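Boltlow cable clips and sleeve kit: review after a semester of a student robotics club

Posted Wednesday, October 2, 2024

I help run an after-school robotics club, and if you've ever stood next to a robot arm with a bunch of teenagers you know what goes wrong first. It's the cables! They snag on the gripper, they flop onto the table, they pull out of the connector right when somebody's parent walks in. So when we had a little money left over in March I ordered the Boltlow kit, and we've been living with it ever since.

What you get is a bag of black clips in a few sizes, some sleeve that you cut yourself, and a sheet of sticky pads. No instructions to speak of (there's a folded card with a drawing on it, good luck). The big clips are great. They open with a thumbnail, they close with a click you can hear across the room, and they hold a fat bundle without pinching it. Our kids redo the wiring all the time, and I've had 300 uses easily out of the same few clips with only one cracked hinge.

The small ones I like less. They grip fine on a single thin wire, but they're fiddly, and if you drop one on a dark floor it's gone. I'd also skip the sticky pads. We tried them on our practice arm and two had let go by the next meeting. Maybe they need a rougher surface, maybe we didn't wipe it well enough, but the Dreller pads we had before stuck better and cost less.

One tip if you buy this for an arm: leave more slack at the wrist than you think you need. Our team (they call themselves Bravo, and they're building a kitchen helper routine for the spring competition) clipped everything down tight the first time, and the wrist couldn't turn all the way. Now they leave a big loop out to the side and only bundle things firmly down by the base. It looks messier but it moves so much better, and they've stopped complaining about it, mostly.

The sleeve is okay. It frays when you cut it, so use a hot knife if you have one, or wrap tape around it before you snip. I had hoped for enough to do both of our arms and we ran out partway through the second.

Would I buy it again? The clips, yes, tomorrow. The full kit, only on sale. If Boltlow ever sells the large clips on their own I'll take two bags. Four stars out of five, and it would be four and a half with decent pads.

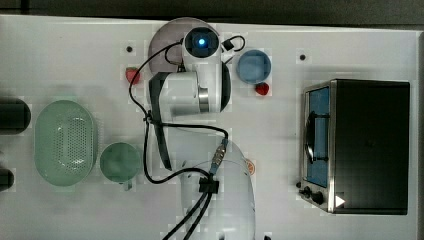 Club table with the kitchen setup, cables clipped at the base and looped out at the wrist.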